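Learning to Bake Bread in My Fifties (and What the Hallway Has to Do With It)

17/04/2025

I have been meaning to write this one since January, when the first loaf came out of my oven looking like a paving stone and my husband very kindly ate two slices of it. He had a lot of butter on them. I have made a good deal of bread since then, and a few of you have written to ask how the sourdough is coming along, so pour yourself something warm and I'll tell you.

It started with Khanyisile Magagula, who lives across the street and who gave me a jam jar of starter wrapped in a dish towel. She'd had it going for four years. She told me to feed it every morning, talk to it if I felt like it, and never, ever screw the lid down tight. I did all three things properly except the last one, and I'll spare you the story of the pantry shelf.

My trouble in the beginning was the cold. Our kitchen faces north and the window over the sink has leaked air for as long as we've lived with it, and the dough just sat in its bowl and sulked. I tried the top of the refrigerator. I tried the oven with only the light on, which worked beautifully until I forgot and preheated it (good-bye, plastic wrap). Then I got it into my head that there must be a better spot somewhere in the house, and I spent a whole weekend carrying a thermometer from room to room like a woman looking for a ghost.

The winner was a corner near the door, out of every draft, with a mountain landscape hanging close by to keep the dough company. I love that sort of picture, all soft gray hills and clouds, and I find I slow down when I have one to look at. Slowing down is most of what bread wants from you.

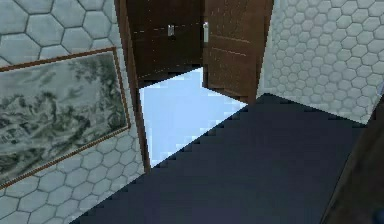
What I do now

I promised a couple of you the actual method, so let me try to set it down, though I warn you I was taught by a person who measures with her hands.

The night before, I take a good spoonful of starter and stir it into equal parts flour and water. By breakfast it should be puffed up and smelling a little like yogurt. If it smells like nail polish remover it's hungry, so feed it again and bake tomorrow. I used to panic over that smell. Now I just shrug and we have toast from the store.

In the morning I put 350 grams of water in my big yellow bowl, swish in the starter, and add the flour. I mix white and whole wheat, mostly white, because my family will only go so far with me. Then it rests for 30 minutes with a towel over it, and after that I add the salt and squeeze it all through with wet fingers. I like this part very much. It feels like being six years old and out in the yard after rain.

After the salt come the folds. You pull one side up and lay it over, turn the bowl, and do it again until you've gone all the way around. Another 30 minutes of rest, another round of folds, four rounds in all. I set a timer for each one and then wander off – I've gotten a surprising amount of ironing done this spring.
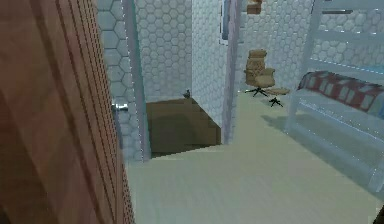 Once the folds are finished I leave the dough completely alone until it has grown by half and wobbles when I nudge the bowl. Khanyisile says everybody bakes too early, and she was certainly right in my case. Those first loaves were dense as fudge in the middle because I couldn't stand to wait. I've learned to go by the wobble and ignore the clock, even when it means supper is late and there are comments.

Shaping is still my weak point. I can get a decent round, but a long loaf defeats me every time and comes out shaped like a shoe. Mounir Farouk, who taught the evening class I took at the library, made it look like folding a letter. He has forearms like a sailor and not a speck of flour on him at the end of two hours. I had it in my eyebrows.

I bake in a heavy pot with the lid on for the first part and off for the rest, until the crust is a shade darker than I'm comfortable with. Then it has to cool before anyone cuts it, and in our house that is the hardest step of all. My son has been known to stand over the rack holding a knife.

Next I want to try a rye with caraway, the way my grandmother's neighbor used to make it. If any of you have a recipe that isn't too fussy, please leave it in the comments, and tell me what kind of pan you use.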